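Prep Cook, Bellamy Kitchen, Fostport

Bellamy Kitchen is hiring a prep cook for the morning shift. We make soups, salads and hot lunches for offices and schools in the Fostport area, 570 meals on a normal day.

Hours are 5:30 a.m. to 1:30 p.m. Pay is $20 an hour, paid every 2 weeks. You get a meal each shift and free parking in the Clumetti Street lot.

What you will do:
Wash, peel and cut vegetables
Portion and label cold items
Rotate stock in the walk-in cooler
Clean your station at the end of the shift

What we ask for:
One year of kitchen work, paid or in a training program
A food handler card, or willingness to get one in your first month
Able to lift 50 pounds and stand for most of the shift

Weekend work is optional and paid at the same rate. The job starts in September.

To apply, stop by the front office at 53 Clumetti Street between 2 and 4 p.m. and ask for an application. A resume is helpful but not required.
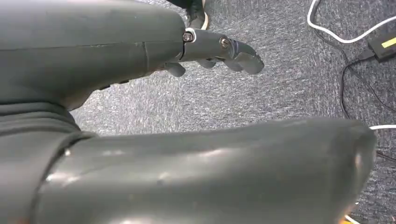

Metal finger with two screws, curved at the tip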